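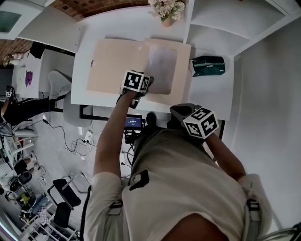
Desk station, both grippers in use.

Projects > Cikstead > Reports > Progress report, May

To: Karlijn Vermeulen, Urner
From: Vikas Garg
Re: Cikstead, can a machine do the chores yet

Short version first because I know you have the budget meeting. Cloth folding is coming along. Shelf tidying so-so. Anything with a zipper, no. I would not promise Prorent a working machine for their return counter this year and I'd like us to stop hinting at it in the newsletter.

Recording

Nearly 675 usable recordings in the set now. All by hand, people wearing the harness and working the grippers themselves, no arm involved at this stage. Went slower than planned at the start of the month. Too much time lost to re-recording when a marker cube went out of view of the head camera and tracking dropped. Tracking is better when people keep their elbows out a bit, so that's in the instructions now. Sessions capped at 40 minutes, the wrists don't like more.

Still using ordinary desks and ordinary stuff. I know Nouri offered us their padded test bench, and thank you for passing it on, but a bare bench with good light teaches the model about bare benches. Keeping the flowers and the clutter in. Prorent's counter has worse on it.

Where the chores stand

Six on the list you approved. Quick run through.

Folding cloths: best of the lot. Trained policy gets a flat napkin into a long fold most of the time if the napkin starts out flat. Bunched up start, it paws at the nearest edge and gives up. Lengthwise folds are better than crosswise, we think becuase more of our people fold that way first and the data leans. 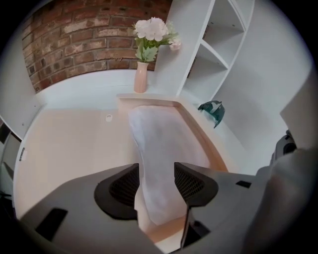
White cloth folded long, seen from the gripper.

Thin cloth is still the trouble. Finger pads pick up two layers when one was wanted, and the wrist view doesn't tell the model which it has. Tried slowing the close. Helped a little, made everything take forever. Vikas's rule of thumb (mine, sorry, wrote this bit for the wiki): if a kid can do it faster with mittens on, it isn't done.

Putting small things on shelves: fine for boxes, poor for anything soft. Tends to let go early.

Wiping down: works on the arm, leaves the corners. Prorent staff who watched it said they'd have to go over it again anyway, so no time saved.

Sorting returned parts into bins: only started. Nothing to report, recordings look clean.

Zipped pouches: failing. Needs one hand to hold and the other to pull and the two don't agree on where the pouch is. Would like to park this until fall.

Laying out sheets flat on a board: new, swapped in for cable coiling as discussed. Early but I like it. Good practice for the two-handed stuff without the zipper.

Money and time

On budget except finger pads, which wear through quicker than the supplier's sheet led us to think. Moving a bit over from travel, will send the form seperately. Arm time is the real squeeze. We share it and evaluation keeps getting pushed to evenings. If Urner can cover extra arm time next quarter that's worth more to us than another person recording.

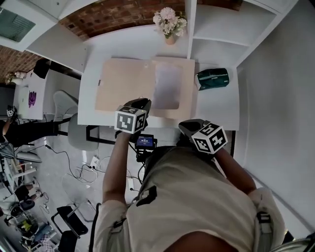

Karlijn Vermeulen wrote back on the draft that she is fine with parking the pouches but wants the folding figures split by starting position, flat and bunched, before she shows them to anyone. "A board member will ask if it can do a real laundry pile, and I'd like to say no with a number," she added.

Fair. Will do. Split goes in the appendix, and I'll ask for bunched starts in every folding session from now on so there is enough to compare.

Next

- finish bin sorting recordings
- retrain folding with the bunched starts in
- evening slots on the arm for the wipe-down corners
- visit to Prorent, look at the counter during a busy hour, take nothing that moves

Need from you: yes or no on the arm time, and who at Nouri I should write to about turning down the bench politely.

V.G.

Last updated: May
Contact the Cikstead project office | © Cikstead | Back to top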